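Search this site Go

Pattern and Repeat — notes for week 9

Quick recap, since half of you missed October. A repeat is the smallest piece of a design that tiles the wall. Printed papers: set by the roller. Hand blocks: set by what one person can lift and press down cleanly.

Terms you need:
Straight match — motif lines up across the seam at the same height.
Drop match — every second strip shifts down, usually by half a repeat. Wastes more paper. Hides the seams better.
Random match — stripes, textures. No lining up.

Medallion papers. Older than the printed kind, borrowed from tile, carved plaster, woven silk. Star in a ring, scrolls filling the gaps. Eye goes to the ring first and the scroll second, so any mistake at the seam shows up in the ring. Pale grounds forgive more then dark ones.

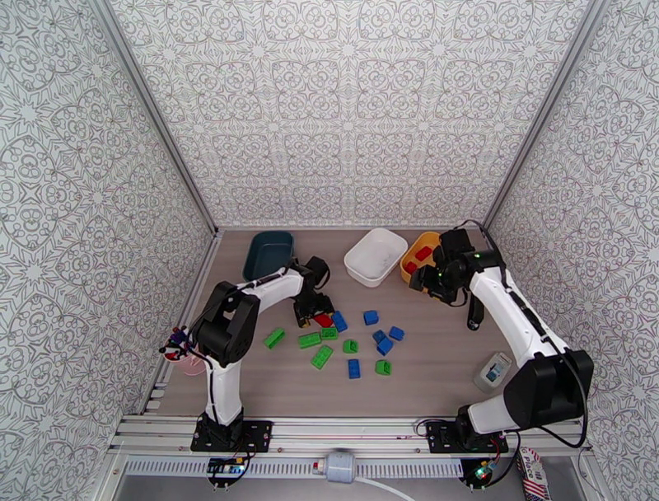
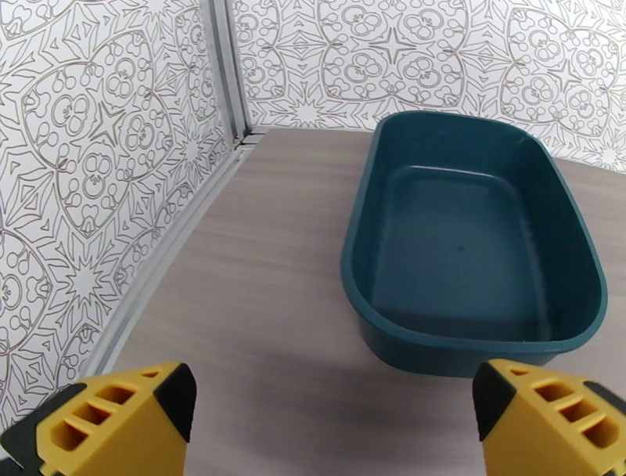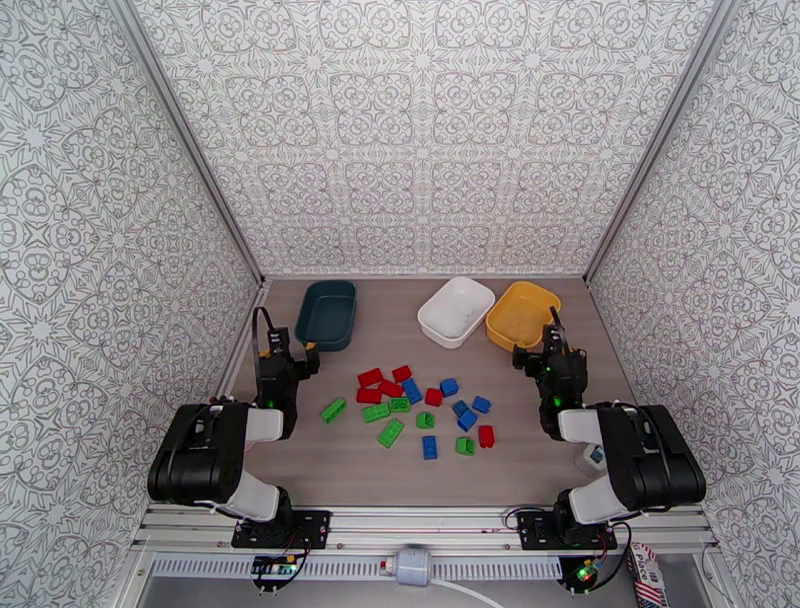

White patterned paper in all three.

Department of Surface Design and Interiors

Corners. Room corners are never true. Don't wrap a full strip round an inside corner, cut it, overlap a little, start the next wall from a fresh plumb line. You lose part of a motif. Fine. Lose it in the corner and not over the door.

Estimating — worked on the board, copy it down. Trarex job, hotel corridor: 2,526 square feet of wall, ordered 3,000 to cover waste. Drop match so the extra was needed. Bhardwaj used the same method for the stairwell, straight match, had 2 rolls left over.

Color. Gray on white reads flat from across a room, you get texture and no picture. Add a warm brown and the motif comes foward again. Try it with the Nustura swatches, squint.

For next time: draw one medallion, repeat it straight, then half drop. Same scale both. Bring tracing paper. Reading is the Esell packet, first section only.

Comments

Olga Palma: Does the half drop have to be exactly half? Mine looks better at a third.

Bořivoj Trnka: A third is ok, just label it on the sheet. Seams fall differently so draw at least four strips.

Olga Palma: Thanks, will redo it.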